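Home Textiles and Care, Evening Short Course
Week 4 handout: Dye, colour and the first wash
Friday, August 23, 2019

Welcome back, everyone, and thank you for bringing in so many bits and pieces from home last week. I had planned to spend ten minutes on them and we ended up spending most of the evening, so a good part of what I meant to say about dyes has been moved into these notes. Please have a read before we meet again, with a cup of tea if you can manage it, and pencil your questions in the margin.

Why colour stays put (mostly)

A dye is a coloured substance that goes into the fibre, or bonds with it. A pigment sits on the surface and is held there by a binder, a bit like paint on a fence. Both can give you a lovely strong colour on the shop shelf, and you often can't tell one from the other by looking. The difference shows up later, at the elbows and along the folds, where a pigment print tends to rub away while a dyed cloth fades more evenly.

Different fibres like different dyes. Cotton and linen are usually coloured with reactive dyes these days, which form a proper chemical bond with the cellulose. Wool and silk are protein fibres and get along well with acid dyes (the acid is often nothing stronger than vinegar, so don't be alarmed by the name). Polyester is the stubborn one of the family – it needs disperse dyes and a good deal of heat, and that's why your kitchen-pot dyeing of a polyester shirt came out a sad sort of beige. Several of you have told me about this with real feeling!

Loose dye and bleeding

Even a well-dyed cloth can leave the factory carrying some dye that never bonded to anything. It's just sitting among the fibres, waiting for water. When people say a towel "bled", this leftover dye is usually what they are talking about, and it doesn't always mean the towel was poorly made. Reds, navies and blacks have the worst reputation, partly because it takes so much dye to get a deep shade in the first place.

Broad bands of colour want a little more thought than a plain cloth, as each band has the others for neighbours. A dark stripe can let go of a trace of dye that you'd never notice on itself, and there it is on the pale stripe next door.

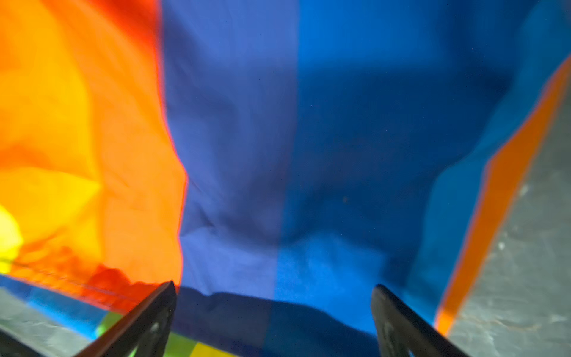 Fig. 1. Broad bands of colour in one cloth, with a wide orange panel at the left.

If you have something banded or patchworked at home, test it before it goes anywhere near the machine. Dampen a white cotton hanky, press it on each colour for a slow count of 30, and look at the hanky in daylight. A faint tint means a cool wash on its own. A strong tint means a cold hand rinse, changing the water until it runs clear, and then drying flat straight away. Please don't leave it sitting in a heap in the basin while you answer the phone. I have done this, with a quilt cover, and I still have the quilt cover.

Salt, vinegar and other family advice

You will all have been told by somebody's grandmother to set the colour with salt or vinegar. Salt does have a place in the dye bath, where it helps push the dye onto cotton, and vinegar has its place with acid dyes on wool. Neither one will do much for a finished cotton cloth that is shedding loose dye in your laundry sink. What works is plain water, a bit of patience, and a commercial dye fixative if the piece is worth the bother. Wash at 40 degrees or cooler unless the care label says otherwise, and turn printed things inside out.

Sunlight is the other thief. A curtain in a north-facing window here can lose its colour in a few summers, and you'll only notice when you let down the hem and find the original shade tucked up inside, looking brand new.

For next week

Please bring one white cotton hanky and one coloured item you've been a bit nervous about washing. The swatch cards from Serano are in the blue folder by the door, and you're welcome to borrow one overnight. If you missed the April taster session on reading care labels, spare copies of that sheet are in the same folder, behind the swatches.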